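4. Finishing and Caring for the Tabletop

This section covers the Ranasska table in the unfinished version. If your table came with a factory finish, skip to section 5. Tables with the Protby extension leaf follow the same steps, but the leaf must be finished at the same time as the main top. A leaf finished later will not match in color.

Before you start

Let the top sit unwrapped in the room where it will be used for 2 days. Lay it flat on the foam blocks from the carton. Do not lean it against a wall or a radiator. Wood that comes straight from a cold delivery truck takes oil unevenly.

You will need:

The bottle of Leclerc hard oil from the hardware bag
Sanding pads, medium and fine (supplied)
A vacuum with a brush head
Lint-free cotton cloths, at least four
Rubber gloves
A metal can with a lid, filled partway with water

Work in a room with a window open. Turn off pilot lights and keep the oil away from open flame.

CAUTION: Cloths soaked with oil can heat up and catch fire on their own. Put used cloths in the water-filled can as soon as you are done with them. Do not leave them in a pile or put them in the kitchen trash.

4.1 Sanding

1. Check the top for shipping marks. Small dents can be raised with a damp cloth and a warm iron. Let the spot dry overnight before sanding.

2. Sand the whole top with the medium pad, moving with the grain. Use light, even pressure. Do not sand across the grain, even at the ends.

3. Sand again with the fine pad. Go over the edges by hand and round them off slightly. Sharp edges do not hold oil well.

4. Vacuum the top, the edges and the underside. Wipe once with a dry cloth.

Note: Power sanders are not recommended. If you do use one, stay away from the corners and do not stop in one place.

Grain pattern and color vary from board to board. Straight lines, arcs, ovals and small dark specks are normal in natural wood and are not covered under the Flirkance warranty. If you want a particular part of the pattern at the head of the table, decide now, before the legs go on.
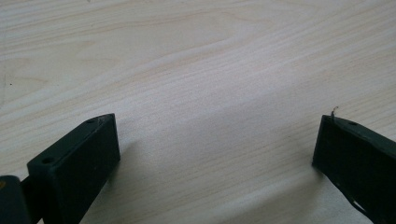
Oil will deepen the color and bring out the grain. To see how much, put a few drops on the underside near one corner and wait an hour. If the result is darker than you want, stop and call the service number on the back cover. An oiled top cannot be returned.

4.2 Applying the oil

1. Shake the bottle well. Pour a small amount into a dish.

2. Put on gloves. Dip a folded cloth in the oil and spread a thin coat over the underside first. Let it soak in for 15 minutes, then wipe off everything left on the surface.

3. Leave the underside to dry for 6 hours, then turn the top over. Get someone to help you lift it.

4. Oil the upper side and all four edges in the same way. Wipe along the grain with a clean cloth until no wet patches are left.

5. Let the top dry overnight.

6. Rub lightly with the used fine pad, vacuum, and apply a second coat to the upper side only.

Note: If the surface feels sticky the next day, too much oil was left on. Rub in a little fresh oil to loosen it and wipe dry right away.

The oil needs a full week to harden. You can attach the legs (section 6) after two days, but keep water, hot dishes and tablecloths off the top until the week is up.

4.3 Daily care

Wipe the table with a damp cloth and dry it. Mop up wine, coffee and citrus juice promptly. Use a trivet under hot pans. Do not use scouring powder, bleach or steam cleaners.

For rings and light scratches, sand the spot with a fine pad, blend outward with the grain, and oil again as in 4.2. The repaired spot may look lighter or darker at first. It will even out over a few months.

Oil the whole top once a year, or twice if it stands in strong sun. August is a good time in most homes, when windows are open and the oil dries well. One 100 ml bottle is enough for a yearly coat on the standard top. With the leaf, have a second bottle on hand.

Close the cap tightly after use and store the bottle out of reach of children.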